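Flollon Children's Learning Pages
Everyday Things, Explained

Wallets and Folders: Why Do We Keep Flat Things Together?

Look inside a grown-up's bag or a desk drawer, and you will probably find something flat that opens like a book. It may be small, such as a wallet, or it may be large, such as a folder for school papers. These objects do the same kind of work. They hold thin, flat things together so that they do not bend, tear, or get lost.

This page explains how such holders are made, what goes inside them, and how to put one in order. It is written for readers in the lower grades. Adults are welcome to read along.

The parts of a holder

Most wallets and folders have a cover. The cover is the outside part, the part your hand touches when you pick the object up. A cover has to be strong enough to protect what is inside and soft enough to fold.

The place where the cover bends is called the fold. Some holders have a single fold and open into two halves. Others have two folds and open into three parts. Each time you open and close a holder, the fold does a little work. After many years it may become thin or begin to crack.

Some holders also have a flap. A flap is an extra piece that reaches over the opening. It may close with a snap, a button, or a strip of elastic, or it may simply tuck in.

Inside, you will often find pockets. A narrow pocket made for a card is called a slot. A wide pocket is better for folded paper or for paper money. Pockets are sewn or glued along three sides, and the fourth side is left open.

A cover may be any color. A bright one is easy to find at the bottom of a dark bag, and the inside does not have to match the outside.

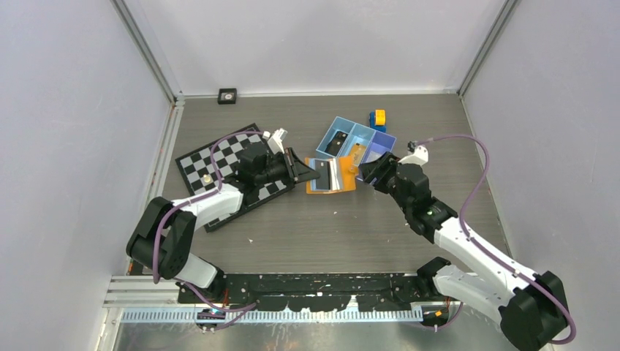 Why do people fold paper before they put it away?
Folding makes a large sheet small enough to fit in a pocket. It also hides the writing on the inside, where it is less likely to be rubbed or smudged.

A short history

Long before there were plastic cards, people carried letters, coins, and notes. Coins were often kept in a small bag that closed with a string. Such a bag works well for round, heavy things, but it is a poor place for paper, which soon becomes crumpled. When people began to carry more paper, they needed something flat.

The Clindale town collection owns a leather letter case marked with the year 1729. It opens like a book and has a wide pocket on each side. Asger Dalsgaard, who looks after the collection's leather objects, was asked by one of our readers how it was used. He wrote this answer:

"The owner was a merchant called Vestergaard. He kept letters on the left and bills on the right. We know this because he wrote it on the inside of the cover, in very small letters. The leather is stiff now, and we open the case only when it must be cleaned."

What belongs inside?

The answer depends on the holder. A school folder may hold worksheets, drawings, and notes to take home. A wallet may hold a library card, a bus pass, and some money. A travel folder may hold tickets and a map.

Some things should be kept out. Sharp objects can cut the lining. Thick objects stretch the pockets, and a stretched pocket will let a thin card slide out. Wet paper should be dried flat first.

How to put a folder in order

You may try this with your own school folder. If you wish to help with a wallet that belongs to someone else, ask that person first.

1. Clear a space on a table and open the folder flat.
2. Take everything out. Look into each pocket, including the small ones.
3. Make one pile of things to keep and one pile of things to recycle. Ask an adult about any paper you are not sure of.
4. Smooth the papers you are keeping, and turn them so that they all face the same way.
5. Put the largest sheets in first and the smaller ones in front of them.
6. Close the folder gently. If it will not lie flat, it is too full.

The pupils in Wenceslao Chávez's class put their folders in order each May, before the summer vacation. Last year, one pupil found 6 copies of the same lunch menu.

Words to know

Cover: the outside of a wallet, folder, or book.
Fold: the line where something bends.
Flap: a piece that reaches over an opening.
Slot: a narrow pocket for a card.
Lining: the thin layer on the inside of a cover.

Something to do at home

Fold a sheet of stiff paper in half. Open it again, and tape a smaller piece of paper to one side along the bottom and the two short edges. Leave the top open. You now have a folder with one pocket. Write your name on the cover, and find something flat to keep in it.

Page last reviewed February 17, 2025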